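Getting Clothes Out of the Washer: A Student Project on the Last Step of Laundry Day
Project report, Household Studies elective
Grondwood Residence Hall
Submitted 3/16/26

Why we picked this

Everybody in our group does laundry, and everybody in our group had a story about a missing sock. When the project list went around, most teams went for cooking or budgeting, and we looked at each other and said laundry! The washing part has been studied to death. Detergent, temperature, spin speed, you can read about those for weeks. What we wanted to look at was the part right after the machine stops, when you open the door, pull the clothes out and put them in a basket. It takes a few minutes and people do it half asleep, and things get dropped, left behind or dragged across the floor.

Our question was simple: what makes unloading a front loader go well, and what makes it go badly?

We worked in the laundry room of Grondwood, on the ground floor. We nicknamed our project Noltell after the name on an old sign by the stairs, and that is what it says on our folder, so if you see "the Noltell sheets" in this report, those are our own observation sheets.

The machine

Front loaders look alike until you start unloading them on purpose. We spent our first session doing nothing but opening and closing the door and arguing about it, and it was a lot more interesting than it sounds.

The door is the first thing. It has a black plastic frame and a big clear window that bulges out like a bowl. When the door is closed the bulge sits inside the opening and helps keep the clothes in the drum and off the seal. When the door is open it hangs out into the room, and you have to plan for it. On our washer it swings to the left, so the left side is where you don't want to stand. Two of us kept forgetting this and bumped into it more than once (the door was fine, and so were we).

Then comes the gray rubber seal. If we could make everyone in the building look at one part of a washer, it would be this one. It's soft, it's folded, and the folds are deep enough to hide a baby sock. Its job is to keep the water in, but it is also the first surface the clothes touch on the way out, so any lint or grit sitting in there goes straight onto something clean.

The drum itself surprised us. We had all pictured a plain round can with holes. On the inside walls there are raised pieces called lifters, which pick the clothes up as the drum turns and let them fall again. Small things like to settle next to them. We added a line to the Noltell sheet for "checked beside lifters" after our first few loads.

The basket

We tried two baskets. The first was a tall one with a narrow opening that one of us had brought from home. The second was a shallow one with rounded corners, cream plastic with small diamond-shaped holes in the sides and a brown woven-look band along the rim.

We really thought the tall basket would win. It holds more and it takes up less floor. But it doesn't fit in front of this washer with the door open! You have to stand it off to the side, so every piece of clothing travels sideways through the air, and that is exactly when the socks jump out. The shallow one slides right up in front of the machine, below the door, and the clothes only have to come forward and down.

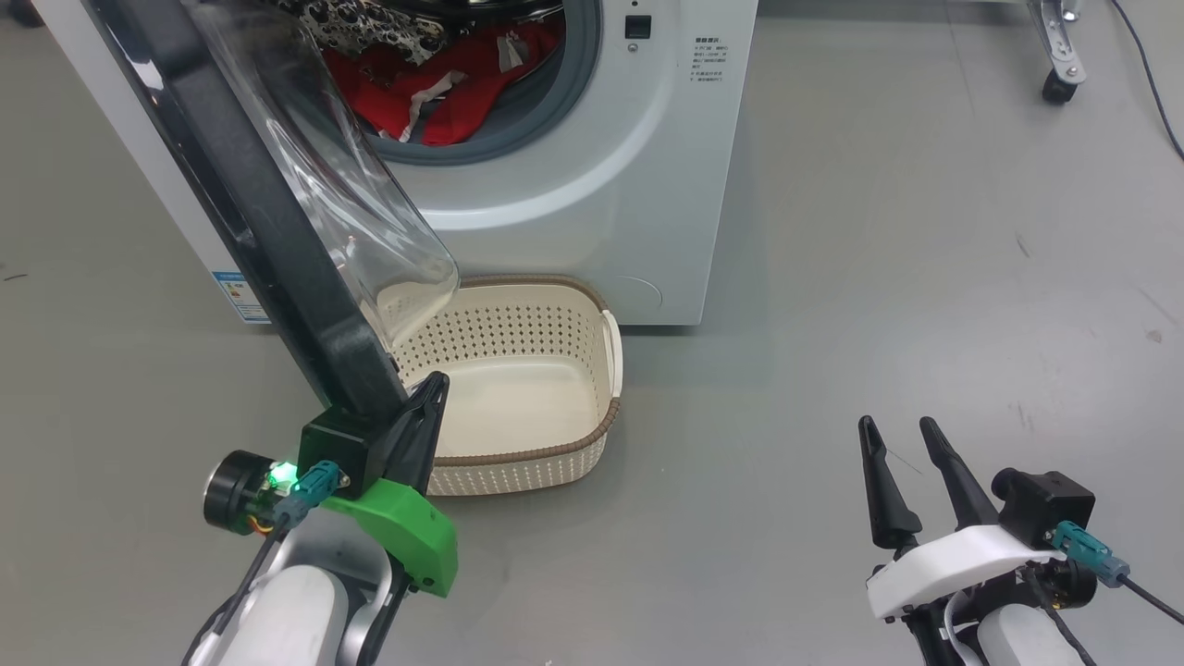

So from the second session on we stayed with the shallow basket, and we made a rule that it goes down on the floor before anyone touches the clothes. It sounds too small to be a rule. On our early sheets, though, a lot of the drops happened while somebody had an armful of laundry and was feeling around with one foot for a basket that was still across the room.

The side holes are useful too. Damp clothes that have to wait for a dryer get a little air, and we thought they smelled fresher than the ones left in the tall basket, which had solid sides. That is four noses' opinion and we did not measure it.

What we wrote down

For each load we noted:

- whether the basket was in place before unloading
- whether the person pulled one piece at a time or took a whole bundle
- anything dropped on the floor
- anything left in the drum or in the folds of the seal
- whether the person took a last look inside

By the end of October we had been through enough loads to see the same things happening over and over. We counted pieces of clothing, which was tedious and which we would do again in a heartbeat. The total came to 517 pieces. Of those, 9 ended up on the floor and 2 were left behind in the machine after the person had said they were finished. Both of the left-behind pieces were socks. Of course they were.

We know this is one room and one group of students who knew they were being watched by their friends, so nobody should read too much into the totals. We suspect people are a good deal sloppier when there isn't a classmate nearby with a clipboard.

One piece at a time, or a bundle?

This turned into our favorite part. Half the group were bundlers. You reach in with both arms, hug everything and haul. It's fast and it feels great. The other half were pickers, who take whatever is closest to the door and work their way back.

Bundling goes wrong when the load has long things in it. Sleeves and pant legs wind around each other during the spin, so you pull on a shirt and get a shirt, a towel and one leg of somebody's pajamas. The bundle gets heavier than you expected halfway out, the bottom of it drags over the seal, and small pieces drop off the underside where you can't see them.

Picking is slower. We like it anyway. You start with the piece lying at the front lip of the drum, and very often that piece is what's holding the others back. Once it is free, the next one comes along easily. If it won't come, it is usually twisted around something behind it, and it's better to reach in and loosen the twist than to pull harder. We stretched the neck of a perfectly good T-shirt learning this.

Colors help more than we expected. A bright red piece is easy to spot against a metal drum and a gray seal, and nobody ever left one behind. Gray and white socks are another matter. They blend in with the folds and the shine of the metal, and you have to use your fingers as well as your eyes. One of our suggestions for the building is a cheap stick-on light near the washers.

A mixed load is also worth a thought before it ever goes in. We had loads with bright reds and black-and-white prints together, and that sort of mix makes us nervous. Sorting was outside our question, but we all started sorting more carefully anyway, which we count as a bonus result.

The Cassim method

We needed a name for the routine we ended up with, and Cassim was the word on the whiteboard that nobody had erased, so it stuck. It has grown a little since our first presentation. The version below is the one taped up in the Grondwood laundry room now.

1. Wait until the door lock lets go. Don't yank the handle.
2. Swing the door all the way open. Halfway open is where elbows get hurt.
3. Slide the basket up close in front of the machine.
4. Start with whatever is nearest the opening and take one piece at a time.
5. Give each piece one shake over the basket. Things hiding inside sleeves and pillowcases fall out where you want them to.
6. When the pile is nearly gone, slow down. The last piece often lies right at the bottom front, partly over the seal, and it is easy to push it back in by accident. 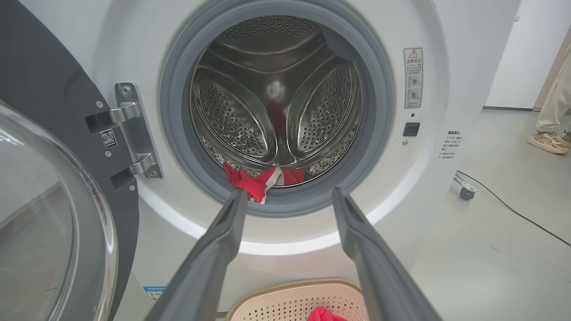
7. Run your fingers around the folds of the seal, all the way, including the bottom.
8. Turn the drum by hand one full turn and look beside each lifter.
9. Wipe the seal with a dry cloth and leave the door open a little so the inside can air out.

Steps 7 and 8 are the ones people skip. They are also where we found a hair tie, a guitar pick and a bus ticket that had been washed into something like felt.

Trying it out on other people

We wanted to know if the routine made sense to someone who hadn't spent weeks talking about washing machines, so we asked other residents to follow the sheet while we stood back and kept quiet (hard!). Most of them got through it without asking anything. The step that caused confusion was turning the drum. Some people thought they would break it. We added the words "by hand" and the questions stopped.

Another comment we heard was that nine steps looks like a lot for something so ordinary. Fair enough. On the printed version we made the letters bigger and put a short one up beside it, with just basket, one at a time, seal, drum. We think most people read the short one.

What we would change

We'd like to try a load of only sheets and towels. Ours were nearly all clothes, and big flat pieces behave completely differently. A fitted sheet can swallow half a load, and we have a feeling that bundling might even come out ahead there.

We'd also like to compare heights. Our washer stands straight on the floor, so unloading means bending or kneeling, and after several loads in a row your back notices. The laundry room at Hirkuver, the other residence hall, has its machines up on platforms. We asked to run a session there and would love to add it as a second part of the project. A shallow basket on the floor may turn out to be the wrong choice at that height, and then we get to argue about baskets all over again.

And we'd count time as well as pieces. We left the clock out on purpose so that people wouldn't hurry, but "is it slower?" was the first thing everyone asked us at the presentation and we had no number to give them.

Materials used

One front-loading washer (Grondwood laundry room)
Two laundry baskets, one tall, one shallow
Noltell observation sheets, clipboard, pencils
Dry cloths for the seal
A jar for found objects, still on the shelf if you're missing a guitar pick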